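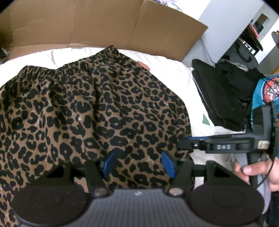
4.2 Sorting and folding on the bed

In most of the homes we visited, clean clothes were dealt with on a bed. Tables were used in a few kitchens, and one household in Zametti had a folding board, but the bed was the usual place by a wide margin. Participants gave practical answers when asked about this. It is large, it is near the drawers, and it has to be cleared before anyone can sleep in it, so the job gets finished the same day.

The material for this section comes from 36 households in Vadon and Ko. Across these we logged 319 separate garments from the moment each was picked up to the moment it was put down in what the participant called its final place. Socks and underwear were logged as a group and are left out of the figures, as are towels. Coding was done by two of the authors, and differences were settled by a third reader, Tien-fu Yeh, who had not been present at the visits.

We expected people to sort first and fold second. Eight households did so. The others worked on whatever was nearest to hand, and piles came into being as they went along. A pile in this sense is not always a stack of folded items. It can be a heap of things for one person, a heap of things to be hung, or a heap of things the participant has not made up her mind about. This last kind, which we call a holding pile, turned up often enough to need its own code.

Garments with a gathered or elasticated waist were more likely than others to go into a holding pile. They do not lie flat along the top edge, and a fold made across the leg or skirt tends to open again when the item is let go. One participant described hers as "the ones I do last or don't do". Several people rolled them, and a few simply pushed them together by hand and placed them beside something heavier. Soft knitted items were also put off, though they were usually given at least one fold before being left. 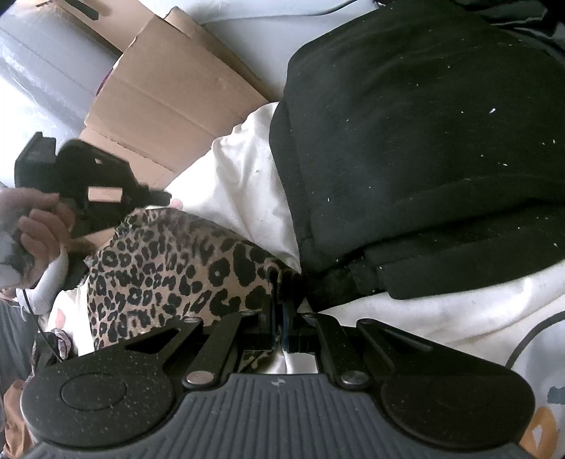 Figure 6. Leopard-print cloth bunched beside a larger folded black garment.

Pattern mattered more than we had allowed for in the first version of the coding sheet. Participants found printed garments in a heap quickly and took them out early, even when they then set them aside unfolded. Plain dark garments were harder. Black items lying against one another were picked up, turned over and put back more than any other group, and two participants told us they had once put the wrong person's leggings away for weeks. The sheet was revised in June to record colour and print separately, and the earlier visits were coded again.

The bedding underneath was recorded as well. A pale sheet makes dark clothes easy to see and shows lint, which some participants stopped to pick off. Printed sheets were common where there were children in the home - cartoon animals, fruit, short words in bubbles - and these were often left on the bed while the sorting went on over them. 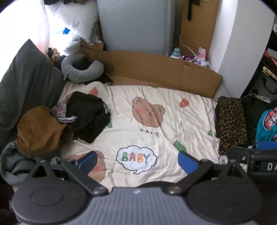

Heaps were seldom placed in the middle of the bed. Participants kept a working space in front of them and pushed finished or postponed items to one side, most often the side away from the door. As the working space filled, they either carried a pile to the drawers or moved it on top of another, and the second choice accounts for much of the refolding we saw. In the Vovoder visits, which were carried out later and are reported in Section 5, a basket was provided for postponed items and the amount of refolding was lower.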